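Small square table, keep or replace?

krawczyk_k
Looking for opinions. I have a square white table, a Jerau, that I bought for 185 in April. It works fine for one person. My sister says I should swap it for the long Ladefoged.

Drevex24
Keep it. I had the long one and it only collected junk.

mossgate
Disagree. Square tables are too shallow to do anything on. Get the long one and sell yours.

Drevex24
Depends on the room. What floor do you have, and where is the outlet?

krawczyk_k
Dark brown wood-look planks. Outlet is by the wall to the left and the white cables end up on the floor. I usually have a bottle on the table too, and it rolls.

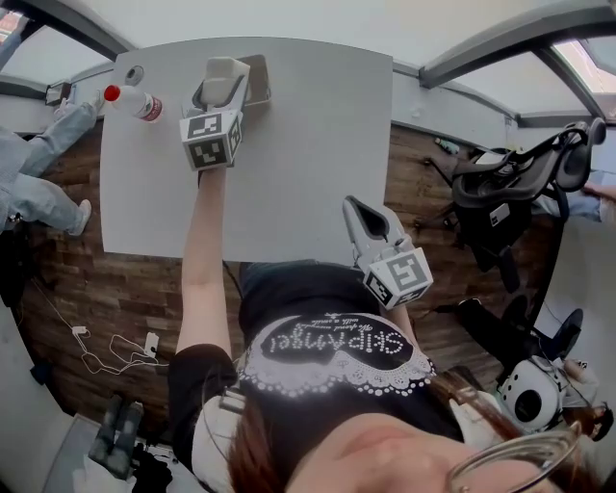

flokeck5
I'd sort out the cables before spending money on a table. Clip them along the wall and see how you like the room after that.

mossgate
Clips won't make it any longer. I still say replace it.

krawczyk_k
Going to try the clips first. Thanks, Kazimiera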